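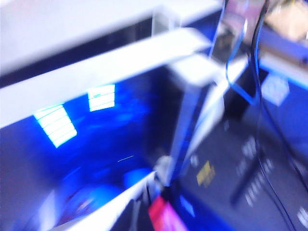 五月底我爸过六十五岁生日，这几天一直在挑礼物，把过程记在这里，给同样在发愁的人参考。

先说预算。我和我姐一人出一半，总共不超过 2,000 块。往年我们各买各的，结果有一年送了两个保温杯，今年改成合买一件。

我爸的情况：退休三年，不钓鱼，不下棋，酒戒了，衣服只穿旧的。问他想要什么，回答永远是“什么都不缺，别乱花钱”。所以问是问不出来的，只能自己看。

上个周末回家，我特意留意了他平时用什么。他每天六点起来磨咖啡豆，用的是一个手摇磨豆机，摇把松了，拿胶带缠着。浇花的水壶也漏，不过他自己补过，看样子还挺得意，这个就不动了。

于是定了磨豆机。看了三家。

第一家是 Bemine 的电动款，1,220 块，刻度很细，店员磨了一次给我看，声音比我想的大。我妈睡到七点半，六点钟开这个，家里要吵架。排除。

第二家是网上的手摇款，351 块，评价不错，钢芯，可以拆开洗。缺点是筒身偏粗。我爸右手拇指有腱鞘炎，握粗的东西时间长了会疼。我让姐夫拿家里差不多粗细的杯子试着握了五分钟，他说还行，但他才四十岁，不能算数。

第三家在 Claratville 商场二楼，卖旧款咖啡器具的小店，店主叫 Darmawan Santoso，印尼人，中文讲得很好。我把情况讲了，他没推贵的，拿了一个细筒的手摇款，摇把加长，省力。他让我自己磨了一份，大概一分半钟，不累。

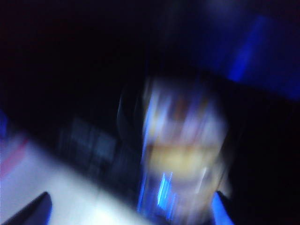

画面很糊。

价格比网上那款贵 200 块左右，但是可以刻字，送一把小毛刷，摇把坏了能单独换。最后这一点对我爸很重要，他最讨厌“坏一个零件就整个扔掉”的东西。

刻字我和我姐商量了一晚上。她想刻“生日快乐”，我觉得过完生日再看有点怪。最后只刻他的姓和年份，小小一行，在底部。

剩下的预算没有硬花完。买了两包豆子，一包是他常喝的深烘，一包是店里推荐的 Ismail 中烘，他喝不喝得惯再说。还剩一千多，我姐建议那天晚上带爸妈出去吃饭，去 Cirkodden，那家有他爱吃的清蒸鱼，也有包间。

包装问题。店里有礼盒，要另外加钱，我没要。我爸拆礼物从来不看盒子，我妈倒是会把盒子收起来装针线，家里这种盒子已经堆了半个柜子。用牛皮纸包了一下，系了根棉绳。

有人私信问为什么不直接发红包。发过，前年发的，他没点，过了二十四小时自动退回来了。去年改成给现金，他转手存进了我外甥的压岁钱账户。

几个实际一点的建议：看他在用什么，尤其是坏了还在凑合用的；别换掉他自己修好的东西；价签一定要撕干净，小票自己留着；跟兄弟姐妹提前通气，不然就是两个保温杯。

刻字要等四天，周日下午去取。取的时候我会再磨一次豆子，看看摇把顺不顺。

刚才有人问旧的那个怎么处理。不处理，放回原来的柜子里。他要是还想用旧的，就让他用。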